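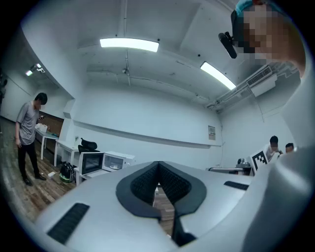 When does food scrap pickup start in Clidanlow?

The first trucks go out in December, on the same morning as your regular trash, and the green bins will be dropped off at the curb before that.

So it's finally happening! I've been writing about this on and off since the town meeting where the projector died and we all listened to the budget being read out loud in the dark, and I had pretty much given up. But the contract is signed. Quiroga, the same company that already picks up our recycling, gets the food scraps too, and 2427 homes are on the list for the first round. That covers everything from the river up to the old rail line, plus the streets behind the high school. If you live on the hill you're in the second round, and I don't have a date for you yet (I asked twice).

The cost is 85 cents a week, added to the bill you already get. There was talk of making it free for the first winter, and I liked that idea, but it didn't survive the last vote. You can opt out if you compost at home. The form is on the town website under Streets, for some reason, and paper copies are at the front desk of the library.

What goes in is pretty much everything you scrape off a plate. Bones, eggshells, coffee filters, moldy bread, the sad half of the lasagna. Meat and dairy are fine, and that surprised me, having kept a backyard pile for years and been told to never ever put cheese in it. The yard at Uradthorpe runs much hotter than anything you can get going behind a garage, so they can take it. What they don't want is plastic bags, even the ones that say they break down, and no stickers off your fruit, please. The stickers came up so many times that I've started peeling them off in the store parking lot.

I called Vesna Dumitrescu, who's setting up the routes for Quiroga, to ask the thing everyone on my street has been asking me, namely the smell. She laughed and said she gets that one before people even say hello. Her advice is to keep a small tub in the freezer and empty it into the green bin the night before pickup. "If it was food yesterday it can wait in the freezer until tomorrow," she told me. She also said to put newspaper in the bottom of the bin, and that the lids have a latch on them for raccoons. We'll see what the raccoons think. The ones on my block have opinions about latches.

The part I really wanted to talk about, though, is leftovers, because that's where I learned something. When Patport started its pickup a couple of years back, they asked 300 households to keep a diary of what they threw out for a month. Most of it wasn't peels and cores at all. It was cooked food, stuff that had been put away with good intentions and then found again too late. A scoop of rice, three meatballs, half a potato. And once people had to write it down, they started eating it! One family apparently got so into it that they moved all their leftovers to the top shelf, at eye level, and put the yogurt down in the drawer.

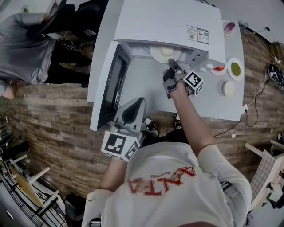

A plate of food in the microwave, with the door open.

I tried the diary myself for a week and it was humbling. I throw out a shocking amount of cooked pasta. I also seem to buy cilantro as a kind of hobby. My fix for the pasta is to put it away in single servings with the lid taped and the day written on it, then it's lunch, and I don't have to stand there deciding. (A splash of water before you heat it helps a lot, and cover it with a plate, and stir it halfway.) The cilantro I have no answer for. Write to me if you do.

Back to the trucks. They'll be coming through early, starting at 6:30, so the bins have to be out the night before or you have to be a better morning person than me. Bins go three feet from the recycling cart with the handle facing the house. If you're in one of the apartment buildings on Mill Street, you won't get your own bin but a shared one next to the dumpsters, and there will be 84 of those in all around town. I'm told the shared ones get emptied twice a week in summer.

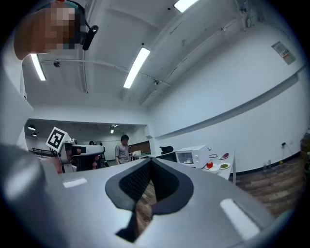
And then there's what comes back. Uradthorpe turns the scraps into compost over the winter and spring, and Clidanlow gets a share of it for free, first for the parks and then for anyone who shows up with a bucket. The pile will be in the lot behind the swimming pool, in May if all goes well. Patport ran out in one afternoon their first year, so bring your bucket early, and bring your own shovel too. My neighbor is already planning a second row of tomatoes and I'm trying not to be competitive about it.

A few small things before I go. If your bin doesn't turn up by the end of the month, call Quiroga and not the town hall, the folks at town hall can't do anything except call Quiroga. Liners are fine if they're paper, and a grocery bag works. There's a fridge magnet with the yes and no list on it, and it's packed inside the bin, so look before you dump your first coffee grounds in there.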